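The Kitchen You Can Break
Holub's new practice package lets a beginner wreck a robot arm's day as often as needed, and it may be the most fun you can have with a kitchen you don't own

By Ashley Tapley

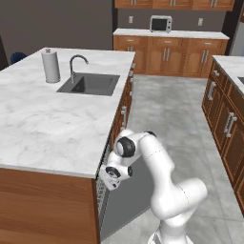
The first thing I did with Holub was crash it. I drove the arm straight down into the floor, watched the whole thing freeze, and pressed the reset key. A moment later I was back where I'd started, ready to do it again. Holub is a practice package for people learning to program household robot arms, sold by a small firm called Cuvside, and it runs entirely on your own computer. You get a set of rendered rooms, an arm to work in them, and a long ladder of tasks. I spent most of my first evening in the big kitchen, the one with the marble-topped island and the gooseneck faucet, where the white arm works down at the island's front corner, fingers pointing at the floor. It looks like a simple spot to be in. Try getting from there to the paper towel roll on the far side of the sink without clipping the edge of the countertop, and you'll see why I stayed up so late.

Cuvside works out of two rooms above a bakery in Londolcombe. The company was started by Marjorie Lambert, who taught night classes in machine repair before she got interested in arms, and Mieczysław Jasińska, who writes most of the physics code. They had 3 practice rooms when they began selling and they have 14 now, all of them parts of a house.

"People kept telling us to build a factory," Lambert told me. "But everyone knows how a kitchen works. You already know a drawer has to come toward you. So when the arm gets it wrong, you can feel what's wrong before you can say it."

I think she's right, and it's the thing I like best about the package. The early lessons ask for almost nothing. Touch the counter. Touch it more gently. Bring the gripper level with a handle and hold it there while the program counts. By the sixth or seventh lesson you're opening a drawer, and I let out a cheer when mine slid open for the first time – loud enough to bring my neighbor to the wall.

The drawers are where Jasińska's work shows. Pull at a slight angle and the drawer binds, the way the one by my own stove does. Pull too hard and the fingers slip off the handle. He spent a whole January on friction, he said, and would happily have spent February on it too if Lambert had let him. Doors are harder again, as the hand has to travel in an arc and the elbow wants to be somewhere else. I have now failed the lesson called Cupboard Under Sink 34 times. The program keeps score, whether you want it to or not.

You can drive the arm by hand with a game controller or write short scripts for it, and you can switch between the two in the middle of a task. I'd suggest starting by hand. Once I had steered through a motion a few times, writing it down as a script came fairly easily, and the side panel shows your script line by line as the arm moves. When a line causes a collision it turns red and the run stops there, with the arm still in place, so you can turn the view and look at what it hit.

Do-yoon Ham, who runs an after-school club in Rarwood, has had Holub on the club's computers since the fall. His students race each other. "They don't care about the robot, they care about the clock," he said. "Then one of them wants to know why her arm is slower than the next kid's, and we end up doing trigonometry for an hour." The club's favorite is an unofficial challenge that involves shutting every drawer in the room with the elbow.

There are weak spots. Water isn't modeled, so turning on a faucet gets you a moving handle and nothing else. Cloth is stiff. The manual is friendly but badly out of order, and I found the page on gripper force only after I had finished the lessons that needed it. My older laptop struggled with the larger rooms until I turned the shadows down.

Roland Wragg, who repairs real arms for a living and tried the package at my request, had a bigger complaint. The simulated motors never get tired. "A joint that's been running all morning has some play in it," he said. "These are factory fresh every time." Jasińska says a wear setting is being tested, and Wragg has already asked for a copy.

He also admitted he'd finished Cupboard Under Sink on his second try. I'm going back in tonight.

Holub is sold by Cuvside as a download, with a club license for shared computers. The current version includes all the rooms and lessons described here. Reviewed 17/04/2019.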